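Training a wrist-camera policy to open a zip: a walkthrough

Skillby documentation, methods section
Maintained by Caroline Temba
Last revised 7 July 2019

Scope

The steps below cover the zip-opening task as we run it with the Plilura annotation tool and the Katiyar training scripts. You should already have a calibrated arm, a two-finger gripper and a wrist camera whose stream is time-stamped against the joint states. If the time stamps drift, fix that first. Nothing in the later stages will correct for it, and the loss curve will look normal while the policy learns the wrong offsets.

The method is behaviour cloning with one change. The policy predicts a short run of gripper poses, as usual, and alongside it a two-dimensional direction in the image along which the zip runs. We call this second output the seam head. It is trained jointly with the pose output and is discarded at run time unless you turn on logging.

Step 1. Set the workspace

Use a plain table top of even brightness. Patterned surfaces can be added later as augmentation, but the first model should be trained without them, so that failures can be traced to the object and not to the background. Keep the lights fixed for the whole session. Lock exposure and white balance on the wrist camera before the first recording and write both values into the session file.

Place the object anywhere within reach, at any heading. Do not centre it. A data set in which the object always starts in the middle of the view gives a policy that cannot recover when it starts elsewhere.

Step 2. Record demonstrations

Record 20 demonstrations per object. Each starts from a different arm pose and ends when the zip puller has been drawn to its stop. Move at a steady pace. Long pauses teach the policy to pause, and we trim any still period longer than 4 seconds before training.

Approach from above and to one side, so that the seam stays in view for as long as possible. The fingers will hide the puller during the last part of the approach. This is expected, and the pose history given to the network is long enough to cover it.

Discard a demonstration if the object slides during the pull and the operator has to chase it. Keep it if the object slides and the operator simply carries on.
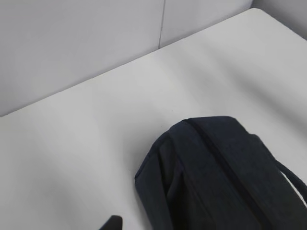 The seam head needs a label for each key image, and the label is a line drawn in Plilura from one visible end of the zip to the other. Mark only what can be seen and do not guess at the hidden part. On the navy bag the zip curves from the rounded top end down to the lower right, and the bag itself runs out of view on that side, so the line stops where the view stops. Set the end flag to "open" on that side. Where the zip curves, add intermediate points until the drawn line stays within the width of the tape. Folds in the fabric are the usual source of error here: a shaded fold can look very like a seam at low resolution, and labels should always be checked at full size before they are saved.

Carrying straps are labelled separately, with the class "strap", even when they play no part in the task. Without this class our early models often followed the strap edge. The strap label carries no direction and is used only as a negative region for the seam head.

Step 3. Check the labels

Run the Plilura consistency check over the whole session. It compares each seam line with the one in the previous key image, using the recorded camera motion to predict where the line should have moved. Large differences are listed in order of size. Work from the top of the list until the remaining differences are smaller than the tape width.

Most entries fall under one of two causes. The line was drawn in the reverse order, which flips the direction, or the object moved between key images. Correct the first. Leave the second as it is and set the "moved" flag, which removes that pair from the check but keeps both images for training.

Step 4. Train

Export the session and start the Katiyar script with the default settings. The only value you are likely to change is the weight on the seam loss. Start at the default. If the predicted direction is good but the arm stops short of the puller, lower it. If the arm reaches the right area but closes on fabric, raise it.

Use seed 2078 if you want to compare your run with ours. Train 7 models with different seeds before drawing any conclusion about a change to the method. The spread between seeds on this task is wide, and we have withdrawn one internal result that rested on a single run.

Random crops must be applied to the image and the seam line together. Horizontal flips should be switched off, since they reverse the relation between the image and the gripper frame.

Step 5. Evaluate

Test on objects held out from training, with the same lights and the same table. Score each trial in three stages: puller reached, puller gripped, zip drawn to its stop. Report the stages separately. A single success rate hides where the policy fails, and the remedies differ. Failure at the first stage usually points to the labels. Failure at the second is more often a matter of finger shape or camera calibration.

With the seam head in place, our gain was almost entirely at the first stage. Gripping improved slightly. The final pull did not change within the spread between seeds, and we make no claim for it. The gain was largest on soft objects lying flat and smallest on stiff cases, where the baseline already did well.

Known limits

The seam head assumes one zip per view. With two, it tends to return a direction between them, which is of no use to anyone. A version that returns several candidates is being tested in the Grasura branch and is not yet documented.

Covered zips, where a flap hides the teeth and the tape, are outside the scope of this method. Very dark fabric with a dark zip can be handled, but only if the locked exposure was chosen with that fabric in view. Check the histogram of the object region before recording. If the values are pressed against the bottom of the range, unlock, adjust, lock again and enter the new values in the session file.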